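The Coffee Rota: A Progress Report

Regular readers will recall that in February we set up a coffee rota for the second floor of the Gisler building. The idea was simple. We had been spending more on takeaway cups from the Berkska kiosk than we spent on paper, and it was felt that a group of grown adults could manage to buy beans in turn and make their own.

There have since been 84 messages on the subject, which is more than we got about the pension changes.

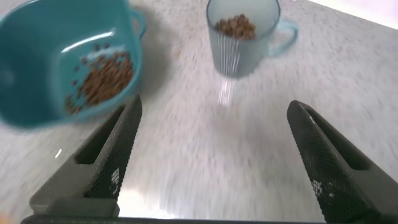
The first difficulty was the beans themselves. The rota says "one bag, medium roast", and it was assumed everyone would know what that meant. One bag has so far meant anything from a small packet of something very smoky to a 500 gram sack bought on the way back from a wedding. One month it meant decaf. The decaf was not labelled as such on the rota, and several people spent a long afternoon wondering if they were coming down with something.

Then there is the matter of strength. The Wistico end of the corridor likes it weak enough to read through. The Plullon end, who start at seven and have clients in other time zones, like it the way you might like a road surface. We tried a middle way for a fortnight and both ends complained, so it was probably about right.

The present arrangement is that whoever makes the pot decides, and whoever doesn't care for it may add water, or not, in silence. The silence has been the hard part.
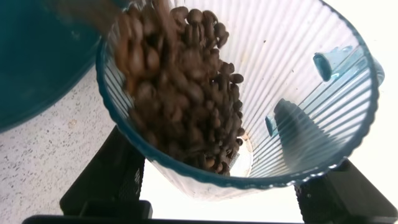 Rungnapa Chareonsuk wrote in to say that strength is a red herring and the real trouble is grinding too early. "People grind a whole week's worth in one go because they can't face the noise twice," she says, "and by the end of the week it tastes like the inside of a drawer. Grind what you need and put up with the racket." She adds that she has said this before, in writing, and would like it noted that she was ignored.

It is noted. Her suggestion has now gone on the rota in capital letters, along with a plea to keep the noise away from the ten o'clock call, when half the floor is trying to sound professional.

Money next. The kitty works on trust, and trust has left us 4 pounds short.

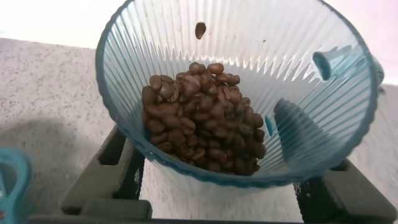 This is not a scandal, and whoever it was can simply put it back. The tin is where it always is. Foreign coins are not helpful, and neither is the button.

A proposal to buy a proper machine was looked at and dropped. The one everybody liked cost 2000 pounds before the service plan, and came with a water filter that needs changing more often than most of us change our passwords. For now we carry on as we are, with the pot, which works perfectly well if you hold the lid down -- firmly, and with the other hand.

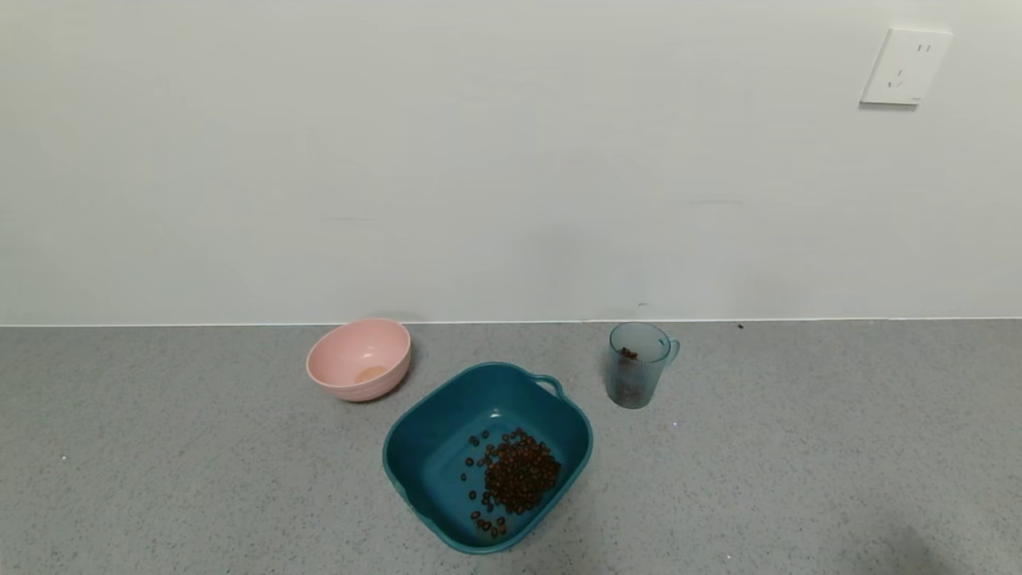

Can I leave the rota if I only drink tea?
Tell us before the end of the month and your name comes off the next one. Tea drinkers still pay into the milk fund, as they get through most of the milk.

Swaps should be agreed between the two people concerned and then written on the sheet, both names, in pen. "I told someone in the lift" has been tried as a defence and we are no longer accepting it. The next sheet goes up by the stairs as soon as we find out who has the drawing pins.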